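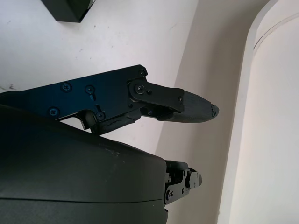
Stripped Screws and Other Small Defeats

597 shares | 60 comments

Every house has one screw that will not come out. Ours was in the hinge of the pantry door, and it had been painted over by at least three previous owners, each of whom evidently looked at it and decided to become someone else's problem.

Start with the right size driver. Most of the Phillips screws you meet around the house want a #2, and most people go after them with whatever was in the junk drawer. If the tip rocks in the slot, put it back. Lean on the driver harder than feels polite, and turn slowly.

If there's paint in the head, scrape it out with an awl or an old dental pick. I score around the rim too, so half the door doesn't come off with it.

Already chewed up? Lay a wide rubber band flat over the head and press the driver into it. This works on mildly stripped screws and gives you something to do with the bad ones. For those, try a bit of valve grinding compound on the tip. Rogério Rocha swears by scouring powder and a drop of water – I've tried it, and it's fine, and your screwdriver will be very clean.

Rusty screws get penetrating oil and a night to think about it. Tap the head a few times before you try again. Wipe up the oil before it finds the wallpaper.

The pantry hinge went to an extractor bit in the end. Run the drill in reverse, slow, and wear your glasses.

Now you have a hole that's too big. Dip a couple of wooden toothpicks in wood glue, pack them in, snap them off flush and let it dry before the new screw goes in. Golf tees do the same job on a door that gets slammed.

A little candle wax on the threads makes brass screws go in without a fight. Brass is soft and will snap if you so much as raise your voice, so run a steel screw of the same size in first to cut the path.

Keep the old screws if you must. I have a coffee can with 500 of them in it and have never once found two that match.

Share | 60 comments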